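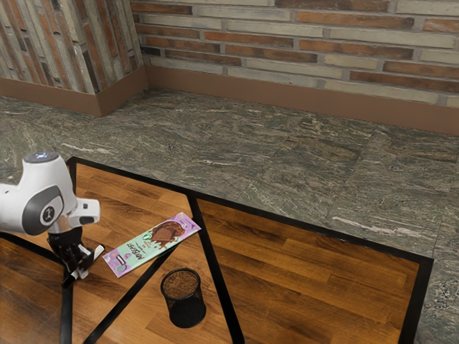
Robotic arm above a table with a chocolate bar (rendered view)

Introduction to Commercial Property, Handout for Session 5
Topic: Reading the lease of a small office
Lecturer: Mirela Bezerra
Version of 30 Oct 2025

Please bring this handout to the seminar together with the sample lease. The sample lease is long, and I don't expect you to read all of it. Clauses on rent, service charge, repair and break are enough for now.

Where we stopped last time

We had compared the asking rent with the rent which is finally paid. Several of you asked in the seminar why two offices on the same street, with the same asking rent, can cost the tenant very different amounts. The answer is mostly in the lease and only a small part of it is in the advertisement. An advertisement gives usually the area, the rent and the date of availability. It rarely tells you who pays for the roof.

1. The floor area

Before you compare anything, find out how the area was measured. A landlord may quote the area inside the tenant's own walls, or he may add a part of the corridors, the lobby and the toilets. Both methods are in use and both are honest, if they are stated. The problem begins when a tenant compares one office measured in the first way with another one measured in the second way.

In our case study the building is Achari House in Nornside. The tenant is a small design firm called Drikomeo. Its suite has 230 square meters, measured inside its own walls. The whole lettable area of the building, measured by the same method, is 809 square meters. Please write down both figures, we use them in part 2.

2. The service charge

The service charge is the money which tenants pay together for the running of the building: cleaning of common parts, the elevator, heating of the entrance, insurance, and the fee of the managing agent. The usual way of sharing is by floor area.

Share of Drikomeo = 230 / 809 = 28.4 percent

So when the boiler is replaced, Drikomeo pays a little more than a quarter of the bill, unless the lease says something else. Look for these points in the sample lease:

– Is there a cap on the yearly increase?
– Who pays the share of an empty suite? In a good lease it is the landlord.
– Can the landlord charge for improvements, or only for repairs?
– Does the tenant have the right to see the invoices?

Jaqueline Hinojosa asked whether the sharing must always go by area. It doesn't have to. A ground floor tenant with a separate door often negotiates to leave the elevator out of the calculation, and the percentage is then different for each item.

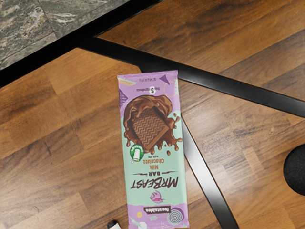 3. Term and break option

The lease in our case runs for nine years, with a tenant's break at the end of year five. A break option is a right to leave early, and it has almost always conditions. Typical conditions are written notice some months before, rent paid up to date, and the suite returned empty. Read the word "empty" with care. Partitions which the tenant has built can count as his belongings, and a tenant who leaves them behind may lose the break.

For a landlord the break makes the building less easy to finance. He will therefore ask for something in return, for example a shorter rent-free period. When you calculate the cost of the lease, do it two times, once to the break and once to the end of the term. The rent-free months look much better in the first calculation.

4. Repair and the condition at the end

Many small tenants sign a full repairing lease without a survey. If the suite is already in poor condition at the start, the tenant can be obliged to return it in better condition than he received it. The usual protection is a schedule of condition, a document with photographs and short notes, signed by both sides and attached to the lease. It should be made before the tenant moves his furniture in.

The market in Wisisthorpe, which we treated in April with the other group, is a little different. Landlords there prefer to include repair in a higher rent. Neither system is cheaper in general, you have to calculate.

Tasks for the seminar

a) Find the service charge clause in the sample lease and mark every cost which you wouldn't accept as a tenant. (Group of Iraís Zamudio)
b) Rewrite the break clause so that only the payment of rent stays as a condition. (Group of Trinity Whitlock)
c) Draft a letter from the landlord which answers b) with a counteroffer. (Group of Jovita Ayala)

One page for each group is sufficient. Calculations can be by hand, but please show the steps.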